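Last updated: August

Speaker notes, "House rules for shared arm cells"
Talk slot: 34 minutes plus questions

Start with who we are, briefly. I run cell safety and data practice at Serra. The rules in this talk were drafted with Elisa Cattaneo and Gerardo Costa at the Barnadstead site, and Nives Caputo keeps the current version. It has 14 rules. I am only going to cover the ones people argue with.

Say early: these are house rules. They sit underneath the formal risk assessment and do not replace it. If your assessment says something stricter, follow that.

Rule 2, the floor. Anything on the floor inside the marked area counts as part of the cell. It gets logged at the start of a session or it gets moved out. This includes cups, clothes, packaging and props. The planner only knows what we tell it, and the person walking backward with a pendant knows even less. Pause here. Ask how many people have a written floor rule. In Barnadstead we did not have one until the second year.

Rule 3, soft and see-through objects. Knits, towels, clear or tinted plastic. Depth sensors read these badly, so they get their own line on the setup sheet. Fabric is logged with its fold state. Translucent items are logged by color and by which side faces the sensor, and the operator checks the depth view by eye before enabling motion.
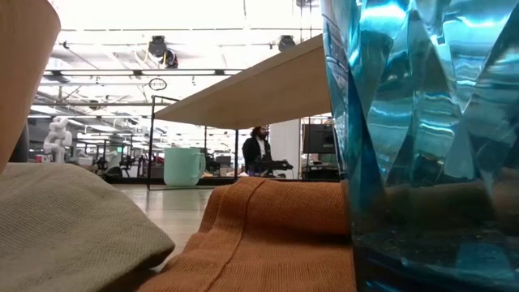

Rule 5, one named operator. Whoever holds the enabling device is the operator, and the name goes on the sheet before power comes up. If you hand over, you stop motion, say it out loud, and write the new name. Yasuo Matsuda pushed for the "out loud" part. It felt silly for a week and then people did it without thinking.

Numbers for this section: we reviewed 894 session sheets. 368 had at least one blank field. The most common blank was the handover name. Do not read the whole table, just those two figures.

Rule 6, speed. Reduced speed whenever a person is inside the marked area. No exceptions for "just a quick look." Gerardo will probably be in the room, let him tell the cable story if someone asks.

Rule 9, fixed sensors. Do not move one to get a better view in the middle of a session. Stop, move it, recalibrate, start a new sheet. The Sudero team asked for a tolerance here and we said no. Mention that they still disagree, and that Ginevra Sartori has written up their side.

Rule 11, end of session. Arm parked, power down, props back on the shelf, sheet signed. Takes about five minutes.

If time is short, skip 9 and go straight to 11.

Likely questions: does this work for mobile bases (partly, rule 2 needs rewriting), do we use the Flalance checklist (only for intake of new arms), can they have the sheet (yes, ask Nives).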